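Nov 20, 2025

Equipment plan, second pass. Simulation first, purchase order after.
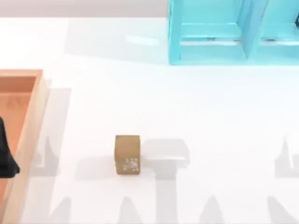
The quote from Skeltholm covers 2 arms with grippers, controller and mounting plates. Lead time is 54 days, so anything signed this month arrives well after the bench is due. Ancombe is cheaper per arm but bills the controller separately, and the total comes to over 85 percent of the line. That leaves too little for spare fingers and cabling.

Janaka Majumder wants the tray and shelf positions fixed before we pick an arm length. Agreed. Reach is the number I trust least at present. Will rerun the cube task with the shelf moved back 100 mm and log where each arm runs out of travel.

Still open: service contract (Arden will only quote through June), floor anchors, second power drop. Asked Nanayakkara for a price on the anchors.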